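Stainless Steel Bowls: What Is Worth Believing

Every few months somebody swears by a new way to keep steel mixing bowls shiny. I have tried most of them on my own stack and I'm not impressed.

Start with baking soda and vinegar. It fizzes, and people like fizz. Mix the two and they mostly cancel each other out. Use the soda by itself as a damp paste on stuck dough, or the vinegar by itself on white hard-water spots. Rinse and dry with a towel.

Olive oil for shine? It does shine, until the next time you whip egg whites and they sit there like soup. Oil belongs on the outside if you must, and I wouldn't bother.

Special cleaners: I bought the Oltis steel polish, 500 ml, and used it next to plain dish soap on two matching bowls. After 4 weeks I couldn't tell which was which. The bottle is now under the sink behind the drain plunger.

Salt is the one warning I do take seriously. Don't leave brine or salted cucumbers standing in steel overnight. You can get tiny pits, and no paste takes those out. Bleach is worse.

Heavy gauge or light? My Halteck bowl weighs 415 grams and the thin one from the Wendthorpe outlet weighs far less. The heavy one stays put when I whisk. For salad or rinsing berries the thin one is fine – don't let a sales page talk you into a matching set of six.

Rainbow stains come from heat and are harmless. Wipe with vinegar or leave them alone. Scratches on the inside are the same story: ugly, maybe, but the bowl still holds batter. I keep my oldest one for odds and ends and quit fussing over it years ago. 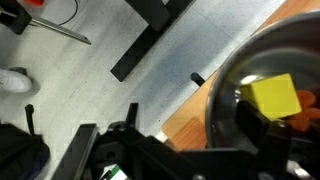
One reader wrote in to say that vinegar never did a thing for her water spots and that lemon juice took them off in 2 minutes. Maybe so. Both are acids, and I'd guess she let the lemon sit longer. Try whichever is already in the fridge.

Last thing, stacking. Put a paper towel between bowls if they stick together. The felt dividers cost more than one of my bowls did.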